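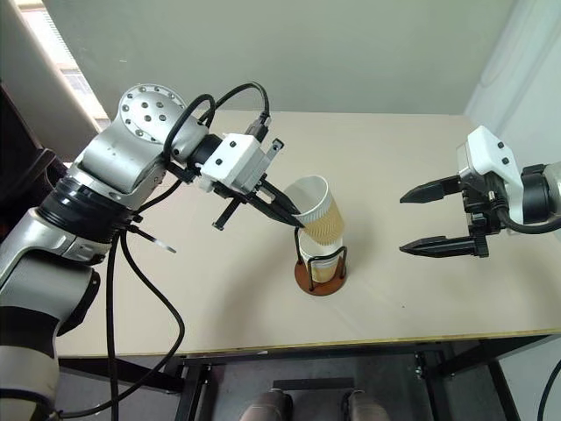 Paper cups and a wire cup holder with a round base.

Trumby Opens Winter Coffee Mornings to All of Zukport

January
By the Trumby press office

ZUKPORT - Trumby, the small coffee roaster that has been filling bags and mugs on the Sandoval side of town for longer than some of our regulars have been drinking coffee, is delighted to announce that its winter coffee mornings will be open to everyone in Zukport this year, free of charge, from the middle of January until the end of March.

Many of our neighbors will remember how these mornings got started. We had a cold snap, a big pot of coffee and a front room with good radiators, and people simply came in and stayed. Last winter we poured 1,516 free cups before the crocuses were up, and we heard more good stories, knitting advice and opinions on snow shovels than we could ever hope to repeat. Until now the mornings were only for customers on our mailing list, and we always felt a little sorry about that. So we have moved things around, borrowed a good many chairs and found the space to welcome the whole town.

Doors open at 8 in the morning and the last pot goes on at half past ten. There is no sign-up sheet and you do not have to buy anything. Come with a friend, come with the newspaper, or come by yourself and sit at the long table, where conversation has a way of finding you whether you planned on it or not!

The coffee itself will be Flilis, our new winter blend, which makes its first appearance at these mornings before it goes on the shelf in February. Flilis is a medium roast with a soft, nutty taste and just a bit of orange peel at the end, and we went back and forth over it all fall. It is gentle enough to drink black and sturdy enough for plenty of milk, and a decaf version will be poured alongside it every morning. Tea drinkers will be looked after too, with black, mint and chamomile always on hand, and there will be hot chocolate for the children.

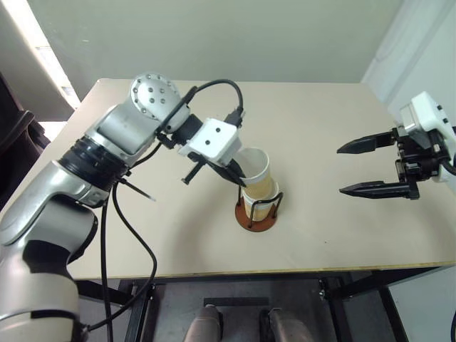 Coffee to go is part of the plan as well, for everybody who would love to stay but has a bus to catch or a dog waiting outside. Ask at the counter and we will gladly pour your Flilis into a paper cup. If you are taking one to a neighbor too, please hold on to both cups when you have finished - they will sit one inside the other, like the pair in the wire holder, and take up very little room in a coat pocket or a tote bag on the way back. Drop them off with us on your next visit and we will put them in with our own paper cup collection. Travel mugs from home are just as welcome, in any size within reason.

Anyone who wishes to chip in may do so at the jar by the door. Everything in it goes to the Sandoval Street reading room, whose story hours and large-print shelf mean a great deal to us. Last winter the jar brought in $1,146, and the reading room used the money for new lamps and a really comfortable pair of armchairs. This year the hope is for a rug and some more audiobooks.

We would like to thank the bakery next door, which is once again sending over its day-old rolls and cinnamon twists, and all the people who wrote us such kind notes over the summer asking if the mornings would be back. They are back, the radiators have been bled, and we cannot wait to see you.

The front room is on the ground floor with no step at the entrance. Street parking is free until noon, and the number 8 bus stops across the road.

READER COMMENTS (3)

teapot_hill: So glad this is for everyone now. My sister and I missed out last year by not being on the list. Will the decaf be sold in February too or only the regular?

oldmillroad: Those cinnamon twists go fast, get there early.

Sandoval Side Reader: The lamps in the reading room are lovely, thank you to everyone who put something in the jar. Is there somewhere to leave a stroller?

Contact: Trumby press office, Sandoval Street, Zukport | Copyright Trumby. All rights reserved. | Back to top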